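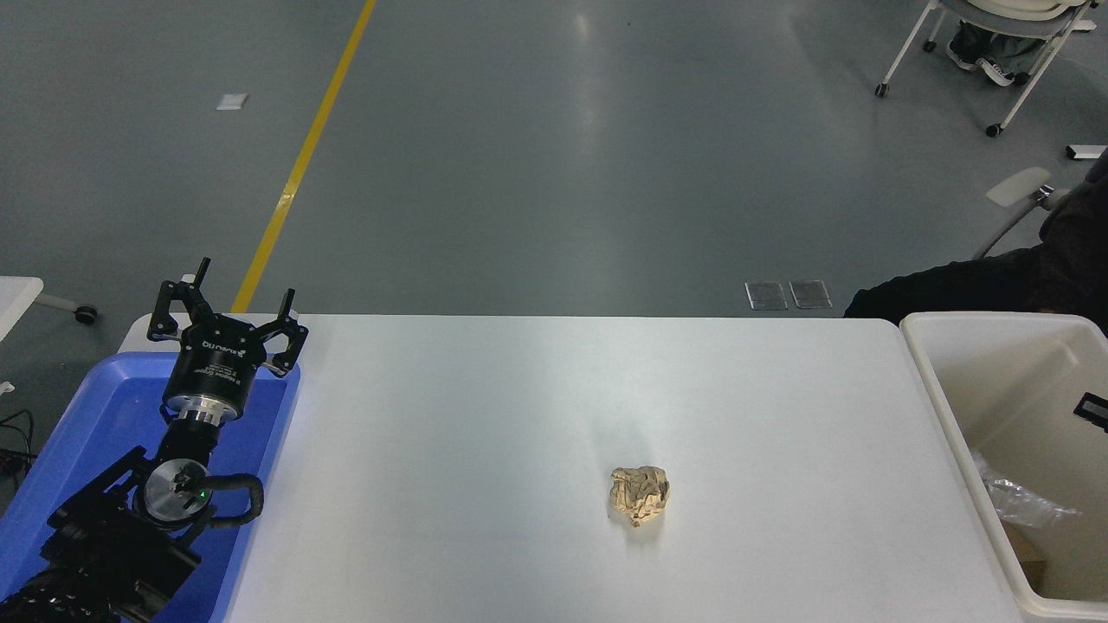 3.2 Supplier mapping and chain of custody

The second stage of the study followed cobalt hydroxide from the point of first sale to the refinery gate. Four trading corridors were selected, referred to by the names of their main collection depots: Omville, Jandance, Bermúdez and Skeldale. The corridors differ in length, in the share of material from small-scale mines, and in the paperwork required at each transfer. Omville and Jandance are supplied mostly by licensed cooperatives. Bermúdez receives material from both cooperatives and independent buyers. Skeldale handles industrial output only and was included as a comparison case.

Transaction records were obtained from the depots under a confidentiality agreement. Each record was expected to contain five fields: seller identity, site of origin, lot weight, assay result and date of transfer. Of 1,000 lots drawn at random from the depot ledgers, 800 had all five fields filled in. The remaining lots lacked at least one, most often the site of origin. Missing origin data were concentrated in Bermúdez, where buyers combine small purchases before weighing and record only the name of the person delivering the combined lot.

A complete record does not establish that its contents are correct. To test accuracy, 358 of the complete lots were traced backward by comparing the depot ledger with the seller's own receipts and, where they existed, with the tags issued at the mine. A lot was classed as matched if the seller and site agreed in all available documents and the stated weights differed by no more than the moisture allowance in the purchase contract. A lot was classed as partly matched if the seller agreed but the site did not. All others were classed as unmatched. Coding was done independently by two readers, and disagreements were settled by Parvathi Alva, who had not taken part in the first round.

Figure 4 shows the sequence of transfers used in the tracing exercise.

Figure 4. Transfers in the traced corridors: mine site, cooperative or independent buyer, depot, exporter, refinery. Transfers between two buyers at the same level are counted as one step.

Partly matched lots were found in three of the four corridors. In Omville the usual cause was the reuse of tags. Cooperatives receive tags in fixed batches, and when a batch runs out before the next delivery, unused tags assigned to a neighboring pit are applied. The material is then legal in every other respect but carries the wrong origin. In Jandance the mismatch arose at the scale house, where the site code is typed by hand from a printed list. Two codes on that list differ by a single digit, and they account for most of the errors recorded there.

Semi-structured interviews were held with 50 buyers, depot clerks and cooperative officers. Respondents were asked to describe how a lot is accepted, who may refuse it, and what happens to a refused lot. Clerks reported that refusal is uncommon and that lots with incomplete papers are normally set aside until the seller returns with the missing document. No depot kept a separate register of lots set aside. For this reason the ledgers cannot show how long such material is held or whether it is later sold under another name.

Two limits of the data should be noted. First, the ledgers cover purchases made at the depots and exclude sales arranged directly between buyers and exporters. Interviews suggest that direct sales increase in January, when road access to the depots is poor. Second, the matching procedure depends on receipts kept by sellers. Sellers who keep receipts are likely to be better organized than those who do not, and the share of matched lots should therefore be read as an upper estimate.

The results for each corridor, including the treatment of blended lots, are given in Section 4.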